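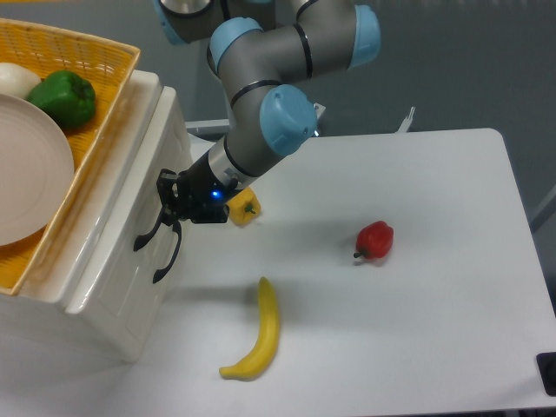
Emil Holzer reckons the inland loop can be sold as a four-day trip and that I'm being a misery about it. I've written his view down first so he can't say I left it out.

September, van route notes, second go.

Planned distance out of Wurken for the inland loop: 1,151 km. Odometer when Poppy and I pulled back in: 1,607 km. Wurken's a decent bit of planning software and I'm not blaming it for the lot. We got lost once (my fault, after Arau) and we went back for Poppy's jacket. But those two together don't come anywhere near the difference, and I don't believe the "driver error" line in Emil's draft.

What I think went into it, in no order:

Camp turn-offs. The line on the map goes past the town and the campground is well off it, out and back, every night.

The river road was shut to anything towing or over height. We were over height. The sign is after the last place you can turn a van, so you go on to the quarry gate and come all the way back.

Fuel. The servo before Sudside had no diesel. Went the wrong way to find some.

Food. The bakery everyone raves about was closed both times we passed. I'd like it out of the guide until one of us has eaten a pie from it. Beryl says her cousin had a good one there. When, though?

Sudside itself: two nights. Site fine, ground flat, showers hot in the morning and lukewarm by six at night. The brochure's "short stroll to the lake" is a stroll if you don't mind walking along a road with no shoulder. Poppy liked the place more than I did. She has asked me to record that the ducks were good.

Arau: we allowed a half day. Not enough if you want the museum and lunch, far too much if the museum's shut, and its hours on the door don't match its hours on the website. Rang and left a message. No call back as of this afternoon.
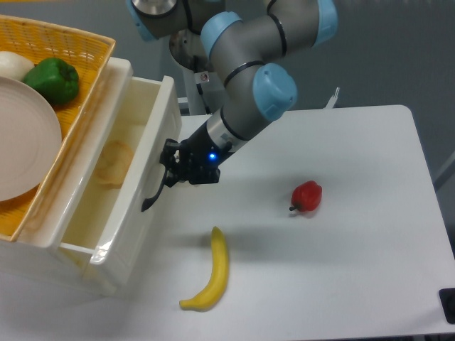
Does the planned figure include side trips? Only the ones typed in as stops, and we hadn't typed in any.

So the two numbers aren't measuring the same thing, and I'd rather we didn't print either of them yet. Joanne wants a single distance on the front of the sheet. I get why, people ask. But if we print the small one, someone will budget fuel on it and they'll be right to be cranky with us.

Also not convinced by the average speed. It might suit a sedan. We were nowhere near it on the range section, stuck behind a hay truck for most of the climb, and I wouldn't have wanted to go faster with the cupboards rattling like that.

To do:
- Yevdokiia to rerun the loop with camps, fuel and food put in as proper stops. Same start point please.
- Ask the council whether the river road limit is permanent.
- Check our odometer against the highway marker posts. I've assumed it's right and I have no grounds for that.
- Beryl to pin down the pie date.
- Emil to take "easy" out of the first paragraph. He can put it back when he's driven the thing himself.

Receipts are in the blue folder. The one from the second servo is missing, I'll look in the van.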